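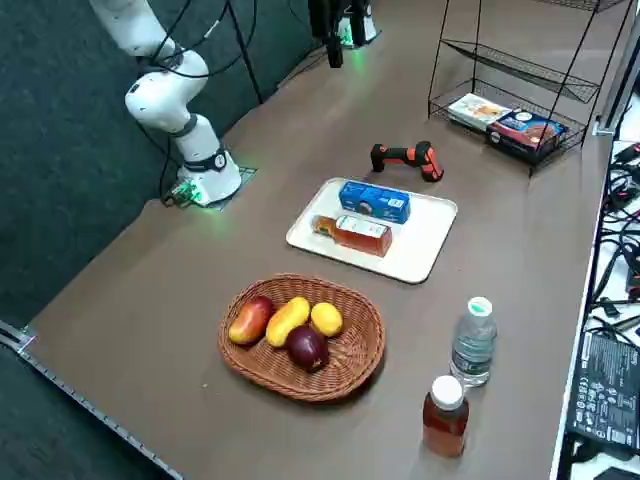 What should we look at during the Fosamell open day in Clestberg?

Our library club is going to the Fosamell open day in October, 14 of us, mostly kids between nine and twelve plus a few parents. We get a slot at the grocery table, the one with the white arms and the fruit basket. Has anyone here been? Is it worth getting there early, and what should I tell the kids to watch for? I know nothing about robots but I'm already more excited than they are.

Posted in Days Out, Clestberg

Alina Oprea
Yes, go, go, go! I went in spring with my sister's two and we stayed so long at that table that we missed the bus. Tell the kids to pick one item before the demo starts and follow only that one. Mine chose the onion (it sits in the basket right there with the mangoes and the lemon) and they were shouting at it like it was a soccer game. Round things and floppy things are a completely different job from a box, and once you've watched a gripper line itself up with a lemon you'll look at your own hands differently for a week.

The glass bottle lying on the tray is the other one to keep an eye on. When we were there the team let the kids guess which end the arm would go for, and the staff person, who was lovely, took every single guess seriously. Also look at the base of the arm, there's a ring of green light down there. My nephew drew it on everything afterward.

Get there by 10 if you can. The morning group is smaller and they do the slow run first, where they stop and talk between moves. The brochure said room for 119 per session and by lunch it felt like all of them were in front of me.

Clemia
We went last year, good day. Parking is bad. Bring a snack, the cafe closes at 2.

Sima
Seconding the slow run! One thing to add, ask whether they'll let somebody try the handheld scanner. The black and orange one lives on the table behind the tray, and our guide let three kids scan a carton each. Big hit, bigger than the arms for the youngest. The wire rack is a good thing to ask about too. I asked why the tiers are slanted and got a ten-minute answer with hand gestures, and I loved all of it.

If you book as a group, put the ages on the form. They moved us to a spot where the short ones could see.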